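### Water bottles on the ledge under the outlets – bad idea?

**pemanness_k**

So we redid the back lounge at work in October and the wall is now this gorgeous dark wood grain with a black outlet strip set into it. Right under the strip there's a narrow ledge, and of course everybody has decided it's the perfect spot for drinks. I kind of love it too (it keeps the table clear!) but my coworker swears we're asking for trouble. Anyone have a setup like this? Do I need to move everything or is she being dramatic?

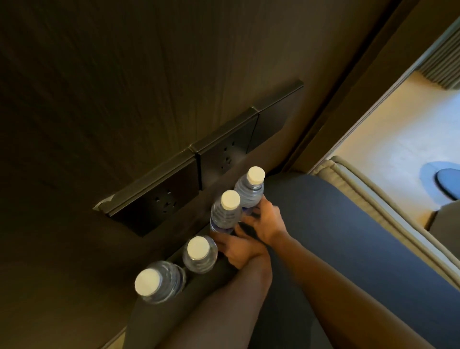 *Four bottles lined up on the ledge, with the outlets right above.*

The slot seems like the right width for them and they stand up fine. It's 13 feet of paneling in all and there's no other shelf on that wall, so if the bottles go, they go back to the table.

**Cristóbal Pereyra**

I'd move them. Sealed bottles sitting below the outlets aren't the scary part – it's somebody opening one right there, or pulling a charger out and knocking a half-full one over. We had a similar ledge in our old office on Intarasuk and I ended up keeping phones and pens on it, with the water in a crate by the door. Took around 36 bottles and people got used to it in no time.

If you really want to keep the ledge for drinks, make it unopened ones only and ask whoever did the wall what's behind that slot. If the wiring runs down through there I wouldn't put any liquid in it at all. Also, has anybody tested that the outlets are on a GFCI? Worth finding out either way.

**verkach178**

we've had water under ours forever and it's fine lol. just keep the caps on

**pemanness_k**

Thanks both! Asked the installer about the wiring, still waiting to hear. Bottles are going in a crate for now and my coworker is being very smug about it.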